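How to Square Up and Scale a Drawing with a Grid

By Clifford Lavoie
15/01/2026
Last updated: January

I came to gridding late, after years of freehand enlarging that always went wrong at the shoulders, and I've been mad about it ever since. If you can rule a straight line and look at one small square at a time, you can take a postcard up to the size of a door. I did just that for the Ukport village hall panel and I still grin when I walk past it!

What you need

A photo or sketch you like, a long ruler, a soft pencil, a putty rubber, and something big to draw on. Lining paper is lovely and cheap. For very large work I swap the pencil lines for low-tack tape, because you can lift it and lay it again when you've measured badly (I measure badly a lot).

Step 1. Choose your squares

Measure the short side of your original and divide it into equal parts. On a postcard, squares of 1.5 cm feel right to me. Smaller squares give you more accuracy and a sorer neck. Faces want small squares, skies can manage with huge ones, and you're free to split a single square into four where the detail gets thick — around an eye, say, or a bunch of keys.

Step 2. Match the shape

Your big sheet must have the same proportions as the small one. Lay the original in the bottom left corner of the sheet, run a ruler from that corner through the opposite corner of the original, and carry the line on. Any point on that diagonal gives you a rectangle of the right shape. It's a very old trick and I love it.

Step 3. Rule both grids

Mark your divisions along the top and the bottom, then join them up. Don't mark one edge only and trust your eye for the rest. Do the same down the two sides. Check one diagonal across the whole grid as well: it should pass cleanly through the corners of the squares, and if it misses them, something has slipped.

With tape, press down one end, pull it just taut and lower it on to the marks. If you stretch it, it creeps back and goes wavy. Decide now which edge of the tape you're measuring to and stick with that edge all day.

Step 4. Letter and number

Letters along the top, numbers down the side, the same on both. My first big drawing had 207 squares and no labels, and I put a heron's foot in the wrong pond.

Blue tape on a pale tabletop and on brown paper:
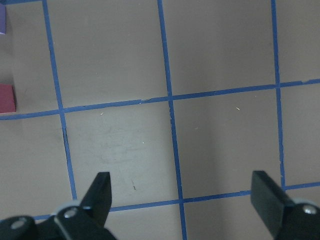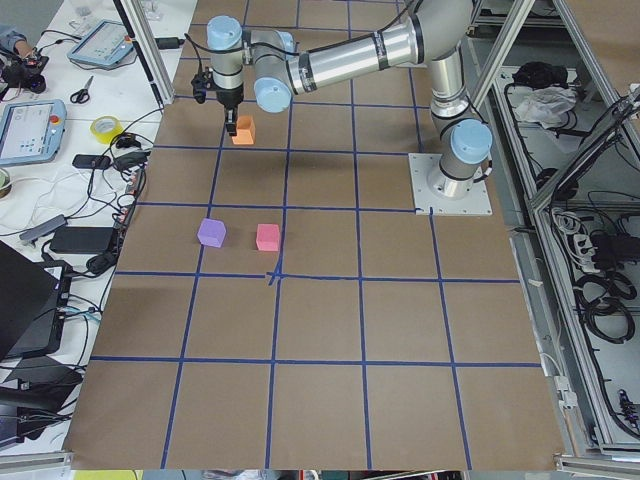 Step 5. Draw the crossings

Pick a square with a strong line in it. Where does the line enter? A third of the way up the left side? Put a dot there on the big sheet. Find where it leaves, dot that too, then join them, copying the curve between. Carry on into the next square. Turn both sheets upside down if your brain keeps telling you what a nose looks like.

Step 6. Lift the grid

Step well back before you rub anything out, and fix the big shapes first. Peel tape slowly, folding it back on itself, and go over any gaps it leaves in your lines.

Comments

Wayne Vachon: Used the diagonal trick last night on a map of my allotment. Worked first time, and I'm dreadful at sums. Do you fix the pencil before you paint?

Clifford Lavoie: Hooray! Yes, one light coat of fixative, then leave it overnight.

Jo: What width of tape do you like for lining paper?

Clifford Lavoie: The narrowest you can find, Jo. Wide tape hides too much of the drawing.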